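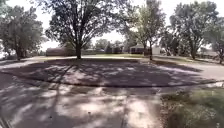

The Island in the Turnaround

A shade tree in the middle of a loop road is one of the cheapest pieces of street design a subdivision ever gets, and one of the least maintained. Ownership is often unclear. The paving crew stops at the curb, the mowing contractor treats the circle as an afterthought, and irrigation, where it was installed at all, tends to fail in the first decade and stay failed.

Skesdale, a development of detached houses laid out on a system of short loops, has 30 such islands. The landscape firm Van Hecke took over the contract two years ago and began with an inventory. The results are useful to anyone who looks after turf under mature trees, which is a harder job than either one alone.

Start with light. Most lawn grasses sold for sunny sites want at least six hours of direct sun. Under a full deciduous crown they get moving flecks of it, a few minutes at a time. The blades grow long and thin, the roots stay shallow, and the stand opens up. Once bare soil shows, foot traffic and runoff do the rest. Seeding the same mix again in spring produces a green haze that is gone by August.

Water is the second problem. The canopy intercepts light rain before it reaches the ground, and the tree's own fine roots, most of them in the upper foot of soil, take a large share of what gets through. Curb and pavement on every side block any supply from neighboring ground. A circle of this kind behaves like a very large planter, and it should be watered like one: slowly, deeply and seldom. Van Hecke runs a soaker line in two rings, one halfway between trunk and curb and one close to the curb. Nothing is run against the trunk.

Compaction comes third. The crews at Skesdale push a soil probe into each island before deciding on treatment. Where the probe stops short of four inches, core aeration is ruled out near the trunk, where the tines would hit roots, and a thin layer of screened compost is spread by hand. Adding several inches of topsoil to level the surface is a common mistake. It buries the root flare, holds moisture against the bark and can set back an old tree for years.

For the ground itself there are three workable choices. A shade-tolerant fine fescue blend, mowed high, will hold where the crown is thin enough. Mulch, two to three inches deep and kept clear of the trunk, is the dependable option under dense shade. Planted groundcover looks best and costs most, and it needs two seasons of hand watering before it closes over. Skesdale uses mulch on most of its loops and fescue on the rest.

The strips between pavement and lawn are a separate matter. Concrete in full sun heats the first few inches of soil beside it, and the grass there yellows well before the rest of the yard. Edging with a flat spade once a season keeps the line readable. A string trimmer used for the same purpose scalps the margin and leaves dirt where turf used to be.

Pruning is scheduled for the dormant season. Van Hecke removes dead wood and raises low limbs over the roadway for truck clearance, but leaves the interior of the crown alone. Thinning a canopy to feed a lawn rarely pays; the gaps fill within a few years and the tree has spent its reserves closing them.

Records are kept by island number, with the probe depth, mulch date and last deep watering on one line each.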